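# Review: the Plekesico two-arm simulator, after one season with our robotics club

Our high school club in Temham has 38 members and one shelf of parts, so a simulator was always going to be tempting. I coach the programming half and have been living in this thing since August.
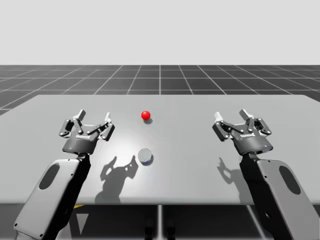 *Both grippers open over the table, with the ball and cylinder between them.*

Plekesico gives you a pair of arms, a table, and a small library of things to pick up. The students write the motion code, press run, and watch. We used it to get ready for the Forsberg Challenge, where teams have to pass an object from one arm to the other and set it down inside a marked zone.

**Setup.** Easy! I had it going on the older lab laptops in one afternoon, including the two that complain about everything. Turn shadows down to medium on those. I wouldn't turn them off, though. My kids got really good at judging gripper height from the shadow on the tabletop, and they missed it when it was gone.

**The physics.** Better than I expected at this price. The ball rolls away if you nudge it even slightly, and that drove my freshmen up the wall for a week (they loved it). The cylinder is much more forgiving, so start there. Friction is set per object in a plain text file, and one of our sophomores spent a whole meeting making the ball as slippery as possible, then as sticky as possible, and learned more about contact than I could have taught her with slides.

**The replay tool.** My favorite part. Every run is saved, and you can scrub back to the moment a grasp went wrong. By the end of the season we had 1,923 saved runs, 1,170 of them on the handoff task alone. You can tag them too, but the tag search is slow once the list gets long.

**What bugs me**

- The camera resets every time you reload a world. Save your view as a preset on day one.
- Error messages for unreachable targets just say "plan failed." Is it too far? Is the other arm in the way? Good luck.
- The manual covers the one-arm version in detail and gives two arms a page and a half.
- Classroom licenses allow up to 2 installs per seat, fine for us, but check before you hand it out for home use.

We took our code over to the shared lab at Bernholm before the competition and had to slow everything down and retune the grip force. The structure carried over, however, and the handoff logic barely changed. I was thrilled with that.

If your club has more students than hardware, get the trial and give it a couple of meetings. Start with the cylinder, one arm, slow speed. We've already renewed for next year, and the juniors want to try stacking.

Posted 19 Apr 2021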